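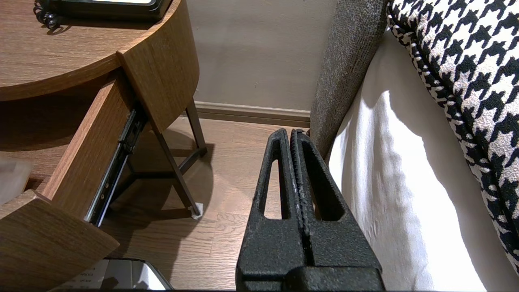 Community Garden Help > Vegetables > Pests and Problems

Cucumber beetles or something else on my zucchini? Whole plants wilting

Posted by gravelroad_deb

I have two raised beds of zucchini and one of pumpkins on the east side of the house. The zucchini came up fine and started setting fruit, and then one plant wilted in the middle of the afternoon. I watered it and it perked up overnight, then went down again the next day and stayed down. Now a second one is doing the same thing. The pumpkins look normal so far.

There are small yellow and black striped beetles in the flowers most mornings. I have picked off what I could find and dropped them in soapy water. The leaves have some holes but they aren't shredded. I don't see powdery mildew except a bit on the oldest leaves. The soil is bagged garden mix with compost on top, and I water with a soaker hose every second day.

I cut one stem of the first plant and it wasn't hollow and I didn't find a grub in it. The sap was a bit sticky. Do I pull the plants, spray something, or wait? I am in zone 5b if that matters. I would rather not use anything that hurts bees, as the neighbour has hives.

Ji-hoon Hong
Community member, replies: 557

The beetles you describe are striped cucumber beetles. The holes in the leaves are a small problem on plants that size. The bigger concern is that they carry bacterial wilt, and what you describe fits it fairly well: a plant that droops in the heat, recovers overnight once or twice, then stays down.

You can check with the stem. Cut a wilted stem near the base, press the two cut ends together for several seconds, then pull them apart slowly. If fine sticky threads stretch between the pieces, bacterial wilt is likely. If you get no threads it doesn't rule it out, especially on squash, where the test is less reliable than on cucumbers. Try it on a freshly cut stem, not the one you cut before.

Before you decide, look at the base of the stem for squash vine borer as well. You want to see whether there is a small hole with wet, sawdust-like material around it, usually within a few centimetres of the soil. One clean cut higher up wouldn't find the grub if it is lower down. Slit the stem lengthwise from the soil line on the plant that is already lost.

If it is bacterial wilt, there is no spray or drench that cures it. Pull the plant, bag it and put it in the garbage. Don't leave it lying beside the bed while it dries, as beetles will go on feeding on it and move to the next one.

If it is borer and the plant still has some life in it, you can dig the grub out with a thin blade, mound damp soil over the cut and hope it roots from the nodes. I have had this work and I have had it fail.

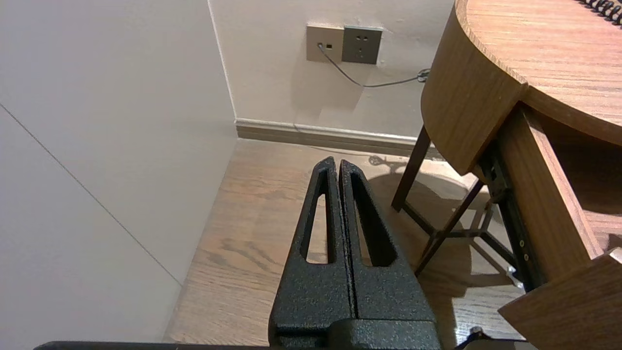 2 min read

For the plants that are still healthy:

Keep picking beetles early in the morning when they are slow. Check under the leaves and down inside the flowers. Yellow sticky cards near the base of the plants catch a fair number, but keep them low so they don't catch bees.

Row cover is the best prevention, but it has to go on at planting and come off when the female flowers open, unless you want to hand pollinate. It is too late for this crop. If you put it on now you will trap beetles inside.

Kaolin clay can be sprayed on the leaves as a barrier. It leaves a white film and needs redoing after rain. Keep it off the open flowers. Check the label for what is registered where you live.

In October, clear out all the vines and any fruit left on the ground. Adults overwinter in plant debris and along weedy edges. Grow something from another family in those beds next year. The beetles can fly, so moving the squash a few metres helps less than people expect, but it does help with borer if you cover the new bed at planting.

On the watering, every second day may be more than you need. Push a finger into the soil to the second knuckle and water if it is dry there. Soggy roots will also make a squash wilt, and the plant looks much the same from above. Do that check before you pull the second one.

tomfromjistow

Had this last year, lost all of mine. Pulled them and planted bush beans in the gap. Still got beans before frost.

Don't bother with diatomaceous earth. It washes off and it isn't choosy about which insects it gets, so not great with hives next door.

Butternut seems to hold up better than zucchini for me. Same beetles, didn't wilt.

gravelroad_deb

Thanks both. Did the thread test on a fresh stem from plant one and got short strings, maybe a centimetre before they broke. Slit it down to the soil and found no grub and no hole. I've bagged it. The second plant's soil was quite wet when I checked so I have turned the hose off and will give it a couple of days before I pull it.

Ji-hoon Hong

Short threads on a squash stem are enough for me to treat it as wilt. Leaving the second one for two days is reasonable, but pick the beetles off it both mornings. If it is still flat at sunrise after that, take it out.

16 people found this page helpful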